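测评对象：Grastora 台面厨房套装（Zerkham 出品）
对照产品：Csonka 小灶台套装、Valtari 分件餐具
文：Greer Pollock
使用周期：3 周
适用年龄（厂家标注）：3 岁以上

# Grastora 台面厨房套装：器具、食物与小烤箱的分件测评

Grastora 不带灶台柜体，也不带水槽，全部部件直接摆在桌面上使用。Zerkham 在说明书里把它归为“台面型”，与落地式的玩具厨房区分开。这个定位决定了后面大部分的评判标准：部件能否在平整桌面上放稳，摆开以后占多大面积，拿取时会不会碰倒旁边的东西，收起来需要多大的箱子。落地式厨房常见的问题，例如柜门铰链松动、挂钩掉落，在这里不适用。

整套连外箱约 2,000 克，成人单手可以提起，学龄前儿童拖得动，抱不动。外箱提手开在窄边，提起时箱体会偏斜，小件全部滑向一侧。

样品为零售渠道购入，由编辑部付款。对照用的两套是去年留存的旧样品，外观有使用痕迹，下文涉及表面磨损时不与它们比较。

## 一、测试条件

主要测试台为白色台面，平整，台面上有几个深色小点位。选白色有两个原因：部件多为低饱和度颜色，在深色桌面上不容易判断色差；食物类部件掉下的碎屑和印渍在白色上容易发现。缺点是反光，顶灯全开时浅色盘子的边缘和台面差别变小，需要换个角度看。

每次测试前把全部部件摆开，不叠放，确认桌面能否容纳。随后按三种用法进行：单件拿放，成组搬运，模拟做饭流程。做饭流程由儿童自行安排，测试人员只记录停顿、掉落和争抢的位置，不给提示。

温度、湿度没有控制，按普通室内处理。跌落测试只在木地板上做，高度为桌面高度。厂家没有声明部件可以接触真实食物，测试中也没有放入真实食物。

## 二、部件构成

按用途分成四类：

| 类别 | 部件 |
|---|---|
| 烹饪器具 | 黑色平底锅、薄荷绿锅铲、薄荷绿滤盆 |
| 餐具 | 淡紫灰色大盘、灰绿色碗、带把马克杯、绿色系与蓝色系杯子 |
| 食物与调料 | 剥开的香蕉、橙子切片、草莓、青柠形水果、红色番茄酱瓶 |
| 电器 | 小烤箱 |

说明书附有部件清单，图形为线稿，没有按比例绘制。清单上碗与杯子的轮廓非常接近，只能靠编号区分，初次清点容易混淆。建议 Zerkham 在下一版清单中给杯类加上侧视图，或者直接印色块。

部件本体上没有编号。遗失一件以后联系补件，需要对照清单报编号，而清单是单页纸，没有装订。我们把它拍照存档后才继续测试，这一步建议购买者也做。

## 三、配色与辨识

整套的颜色可以分成两组。器具和餐具是低饱和度的绿、蓝、淡紫灰，锅是黑色；食物和调料是高饱和度的红、黄、橙、绿。两组之间界限清楚，部件混在一起时，儿童寻找食物的速度明显快于寻找餐具。草莓和番茄酱瓶同为红色，体积差别大，没有出现误拿。

问题集中在餐具内部。碗、马克杯和若干杯子都偏绿，色相从灰绿到蓝绿连续过渡，在暖色灯光下差别更小。大人口头说“拿那个绿杯子”时，指向不明确，儿童常需要再问一次。蓝色杯子没有这个问题。

如果用于颜色认知教学，这套不合适。Csonka 的小灶台套装使用纯色，红黄蓝绿各成一组，教学时更省事，缺点是全部摊开后视觉上很吵。Grastora 的配色更接近成人厨具，放在客厅里不显眼，这一点对部分家长有价值，对儿童没有影响。

## 四、烹饪器具

### 平底锅

黑色，圆形，深度较浅。底部平整，放在台面上用手指按压锅沿一侧，另一侧不会轻易翘起。空锅时重心靠近锅体，握柄方向的下坠感很轻，儿童单手端锅走动，锅面能够保持基本水平。

锅内放入草莓以后情况有变化。草莓底部是弧面，锅底没有防滑纹，锅身稍有倾斜，草莓就滚到锅沿。锅沿高度刚好能挡住小号草莓，大号草莓有翻出的情况。橙子切片是扁平件，在锅里稳定，翻面动作也容易完成。

黑色表面容易显指纹和灰尘。用微湿软布擦一遍可以恢复，干布会留下细绒毛。测试结束时锅底外侧有几道浅划痕，来自在桌面上反复推动，锅内侧没有可见变化。

两只锅并排放置时占位较大，桌面进深不足的家庭会感到局促。我们的做法是把锅放在桌面最左侧，锅铲横搭在两锅之上，中间区域留给滤盆和盘子。这种摆法的缺点是锅铲柄会指向锅内，拿锅之前要先拿开锅铲。

### 锅铲

薄荷绿，长柄，铲头带平行开槽。柄的长度相对锅径偏长，成人使用顺手，手小的儿童习惯握在柄的中段，柄尾伸到前臂外侧，转身时会扫到旁边的杯子。测试中杯子被碰倒，多数是这个原因造成的。

铲头边缘有一定厚度，铲起橙子切片时需要先把切片推到锅沿，借锅沿顶住才能铲上来。对儿童而言这是一个有难度但能学会的动作。对草莓则基本无效，草莓会沿着铲面滚走。

开槽没有实际的沥水用途，主要作用是外形拟真。槽缝偏窄，积灰后需要用牙签或细刷清理，擦布伸不进去。

### 滤盆

滤盆是这套里完成度最高的一件。薄荷绿，椭圆形，底部有成排的小圆孔，两端各有一个短把手。孔位排列整齐，我们用手电从下往上照射，没有发现堵孔和毛边。

短把手适合双手端取，单手提一侧时盆身会往另一侧沉。儿童第一次拿取多数采用单手，食物倒出以后才改成双手。把手根部有圆角过渡，手指长时间抓握没有压痛感。

滤盆容量能够放下全部水果。装满以后端起，盆底没有可感知的形变。在水盆中试用，水从底孔漏下的速度快，孔边有少量挂水，甩几下即可。洗后应倒扣晾放，正放时盆底与台面之间的水汽散得慢。

椭圆形在桌面上的朝向会影响动线。长轴与桌边垂直时，把手分别朝向使用者和对面，两人传递方便；长轴与桌边平行时，左右两侧的人都能够到，但把手容易和马克杯的杯把相互钩碰。我们后期统一采用前一种摆法。

## 五、餐具

### 大盘

淡紫灰色，边缘颜色略深，盘面平坦，面积在全部餐具里最大。盘面没有花纹，摆放食物时不会干扰视线，用来练习“把东西摆成一圈”之类的任务很合适。

平坦带来的问题是拿起困难。盘沿与台面之间的间隙小，手指不容易伸进去。成人用指甲挑起即可，儿童多数会把盘子拖到桌边，让一部分悬空后再抓。拖动时盘上的食物会移位。盘底如果加一圈稍高的底足，这个问题可以缓解。Valtari 的分件餐具就采用了高底足，拿取顺畅，代价是叠放后总高度增加。

盘面在强光下有轻微反光，颜色介于紫和灰之间，随光源色温变化明显。同一只盘子，上午靠窗时偏紫，晚上在灯下偏灰。拍照或对色时需要注意。

### 碗

灰绿色，圆形，内壁弧度连续，没有死角，擦洗容易。碗沿略厚，颜色较内壁浅一些，俯视时轮廓清楚。

碗的稳定性合格。把大号草莓从手掌高度放入，碗身有轻微移动，没有翻倒。放入橙子切片时，切片会斜靠在内壁上，不能平躺，这由碗底直径决定，算不上缺陷。

碗与滤盆可以套放，碗在内，滤盆在外，取出时没有吸附感。

### 马克杯与杯子

马克杯为绿色，单侧带把。杯把内空间对成人偏小，只能伸入一指，对儿童刚好。杯把没有锐边。空杯放在台面上，手指轻推杯沿，杯身先滑动后倾斜，说明底面摩擦力较低。在铺了桌布的桌面上则会直接倾斜，倒下的概率更高，建议直接放在硬质台面上使用。

其余杯子没有把手，高度和口径不完全一致，较高的绿色杯子最容易倒。杯口边缘光滑，杯底内侧能看到颜色深浅变化，由光线和壁厚造成，不影响使用。

蓝色杯子在所有测试里被使用的次数偏多，原因可能是它颜色独特，也可能是我们习惯把它放在靠近使用者的桌沿。我们没有针对这一点调换位置重复测试，所以不做结论。

杯子放在桌沿有掉落风险。从桌面高度落到木地板后，杯体没有开裂，杯口有一处轻微压痕，用手摸得到，目视不明显。

## 六、食物与调料

### 香蕉

造型是剥开状态，淡黄色果皮呈条状向外散开。外形识别度高，从上方看接近星形，儿童不需要说明就能叫出名称。

果皮条是整套里最容易积灰和钩挂的部位。装箱时如果压在烤箱下面，果皮条会偏向一侧，取出后需要放一段时间再看形态。我们把香蕉单独放在滤盆里，再把滤盆放进箱子，形态保持得较好。

在平底锅中，香蕉的果皮条会搭在锅沿上，锅铲无法伸到下面。放在大盘上则很稳定，哪怕盘子被拖动，位移也比草莓小。

### 橙子切片

圆形，横截面造型，能看到由中心向外分布的橙色果瓣和浅色分隔。分隔线条清晰，没有溢色。它是最适合配合锅铲练习的食物件，原因在锅铲一节已经写过。

切片偏薄，滑到烤箱旁边的缝里不容易看到。收纳时常常最后才找到。

### 草莓

红色，绿色叶冠，有大小两种规格。小号的尺寸已经接近低龄儿童容易误吞的范围，家中有更小的弟妹时，应单独收好，不要与其他部件混放。厂家标注 3 岁以上，包装上有小零件提示，字号偏小。

草莓的滚动问题前文已提到。把叶冠朝外侧放时滚动距离较短，叶冠起到了一点止动作用。叶冠与果体的连接牢固，拉扯没有松动。

### 青柠形水果

绿色，体积小。没有切面，也没有叶子，识别度在食物类里最低。有儿童把它叫作橄榄，也有叫葡萄的。颜色又与餐具的绿色同属一个色系，只是更鲜艳。如果改成切片造型，与橙子切片成对，识别会更容易。

### 番茄酱瓶

红色塑料瓶，白色标签，浅色瓶盖，造型参照常见的挤压式酱瓶。标签上印有小字，成人在正常距离读起来也吃力，对玩法没有影响。

瓶身直径适合儿童握持，瓶身中段是最自然的抓握位置。倾倒动作有明确的方向感，瓶底朝上、瓶盖朝下，对准杯口或盘面都容易。练习对准时，我们先用口径较大的碗，之后换成杯子，难度逐级增加。杯子的口径相对瓶盖有足够余量，斜着伸过去也能对上。

平放时瓶身会滚动，范围不大，标签贴合处没有形成明显的止滚边。长时间放在倾斜桌面上会滚落。瓶身立放是否稳定取决于桌面，在硬台面上可以立住，旁边有人拿放锅具时仍可能被震倒，所以多数时候我们把它横放在盘子和烤箱之间。

标签边缘在使用后没有起翘。标签属于易损部位，不建议浸泡清洗。

## 七、小烤箱

烤箱是整套里体积和高度最大的一件，也是占预算最多的一件。黑色机身，正面是银色金属框，玻璃门，内腔为蓝色，门上有黑色把手。外观完成度高，金属框的接缝均匀，框与黑色机身交界处没有溢胶。

蓝色内腔的选择值得肯定。食物放进去以后，红、黄、橙在蓝色背景上对比明显，隔着门也能看清放了什么。Csonka 的烤箱内腔是黑色，草莓放进去以后要凑近才看得到。

把手粗细合适，儿童用整个手掌握住，成人用两指即可。把手与门面之间的间隙对冬季穿厚袖口的儿童略紧，袖口有卡住的情况。

摆放方向需要多说几句。烤箱靠桌面右侧放置、门面朝向桌子中央时，动线最短：锅在左，滤盆和盘子居中，烤箱在右，取放食物不用绕过其他部件。如果门面朝向使用者，开门时需要清空前方一块台面，杯子和碗都要挪走。我们试过两种方向，最后固定为前者。左利手儿童在这种摆法下需要转身，可以把左右整体对调。

内腔能容纳橙子切片和草莓，大盘放不进去。这一点在模拟做饭流程中造成了停顿：儿童通常先把食物摆到盘子里，再去找烤箱，发现放不进后再一件件取下来。配一个小烤盘就能解决，Grastora 没有提供。

顶面平整，会被当成置物台使用。放杯子没有问题，放锅则因锅柄悬空容易滑落。

清洁方面，玻璃门上的指纹用微湿布擦拭即可。金属框不要使用研磨类清洁剂。门与框之间的缝隙会积灰，用软毛刷清理。

## 八、摆放与收纳

全部摆开需要一张普通书桌大小的桌面。推荐的布局如下：

- 左侧：平底锅，锅铲横搭
- 中部靠前：碗、杯子
- 中部：滤盆，长轴与桌边垂直
- 中部靠后：大盘，周围放橙子切片与草莓
- 右后：香蕉、小号草莓
- 右侧：烤箱，门面朝向中央
- 番茄酱瓶：横放在盘子与烤箱之间

这种布局下，使用频率高的部件集中在中线附近，高的部件集中在一侧，不遮挡视线。桌面较窄时，先撤掉一只锅，其次撤掉马克杯，对玩法的影响最小。

收纳顺序：烤箱先入箱，门面朝上；大盘贴箱壁竖放；锅叠在一起，锅铲放入锅内；碗放进滤盆，水果放进碗；杯子填缝；番茄酱瓶最后横放。原包装的纸板隔断按件开孔，位置固定，放错一件就盖不上。一个大人照着隔断收拾没有困难，儿童独立完成的情况没有出现过。我们在第二周以后拆掉隔断，改用布袋装小件，箱盖能合上，收拾时间缩短。

箱体为纸质，搬动多次后提手处有起皱，没有撕裂。

## 九、与对照产品比较

**Csonka 小灶台套装**：带一块灶台底板，锅有固定位置，不易滑动。颜色鲜艳，适合认色。食物数量偏少，调料瓶没有做成可握持的独立部件。底板无法折叠，收纳体积大。对于经常要把桌子腾出来吃饭的家庭，底板是负担。

**Valtari 分件餐具**：只有餐具，没有电器和食物。盘、碗、杯做工均衡，底足设计优于 Grastora。按件购买，补件方便。单看餐具，Valtari 更好拿；作为一套完整的厨房玩具则缺少主体。

已有 Valtari 餐具的用户再买 Grastora，餐具部分会重复，两者的杯子不能互相套叠。盘子可以混放，直径差别不影响收纳。

## 十、评分

满分 5 分，各项均以文字等级给出，不计算总分，因为各家庭对单项的权重差别过大。

| 项目 | 等级 |
|---|---|
| 外观完成度 | 高 |
| 部件稳定性 | 中上 |
| 食物识别度 | 中上（青柠形水果除外） |
| 餐具辨识 | 中下 |
| 拿取便利 | 中 |
| 清洁难度 | 低，锅铲开槽与香蕉果皮处偏高 |
| 原装收纳 | 中下 |

编辑部内部另按分值投票，滤盆单项得到满分 5 分，大盘得分最低，扣分集中在拿取。

## 十一、给厂家的意见

1. 大盘增加底足高度。
2. 锅铲柄缩短，或者提供短柄版本。
3. 杯类的绿色拉开差距。
4. 增加能放入烤箱的小烤盘。
5. 部件清单改为彩色，并印在箱盖内侧。
6. 小零件提示加大字号。

Zerkham 客服回复称清单改版已在计划内，其余几条没有给出时间。

## 十二、台面使用图
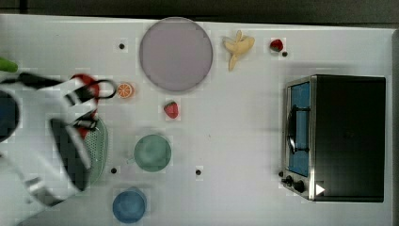
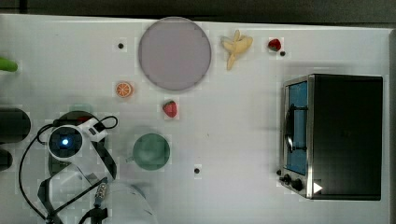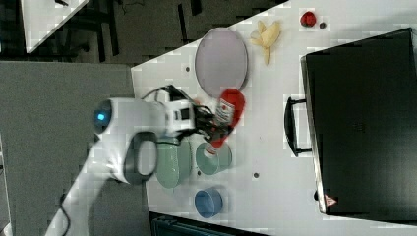
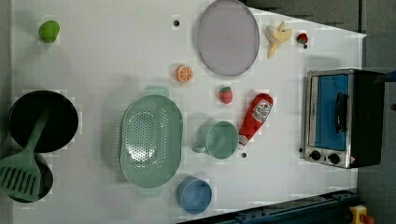
*Grastora 套装部件在白色测试台面上，四张图中均有淡紫灰色大盘与香蕉。*

补件说明：联系 Zerkham 补件时需提供清单编号和购买凭证，食物类按组补，餐具可以单件补，烤箱只能整件更换。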